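A Visit to the Ballovico Workshop

I'd been meaning to get up to see Tyra Bakke's gripper build for ages, and last month I finally got on the train with a bag of sandwiches and a notebook I barely used. Ballovico is the name she and Signe Haugen gave their project, which lives partly in a shared workshop behind the old Bruner bakery and partly, when the workshop is full, in whoever's home has floor to spare.

The workshop first. You pay 12 dollars at the door as a day visitor and get a sticker and a very strong coffee. Bench 21 is theirs, way at the back next to the drill press, and it was covered in half-finished finger frames when I arrived! Signe was filing down a bracket that had come off the printer slightly too wide (the third one that morning, she told me, and she was not happy about it). They design the grippers to be held by hand, one in each, so you can do everyday chores with them and record how the fingers move. Later on, the plan goes, an arm can learn from it.

I asked what the whole thing had cost so far. Tyra said 200 dollars in parts, and Signe coughed loudly — she thinks the screws alone should count double because they keep losing them under the bench.

After lunch we moved on to the home part of the build, which was what I really wanted to see.
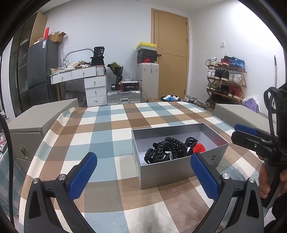
Colesport, April

The ridged blue pads are my favorite bit. I got to try a pair myself and was terrible at it. A coiled hair tie is a mean thing to pick up, it springs and it snags on its neighbors, and a silver shoebox full of them is a proper test. Claw clips are kinder, at least to beginners like me. Tyra kept telling me to slow down and stop squeezing so hard.

My hands were sore after 2 rounds, so we talked about handles for a good while. Signe wants a thicker grip, Tyra wants to leave it alone until the cable routing is sorted. I'm with Signe!

If you want to go, take the bus to Biwott Street and walk down the hill. Wear shoes you don't mind getting dusty, and bring cash for the coffee refill.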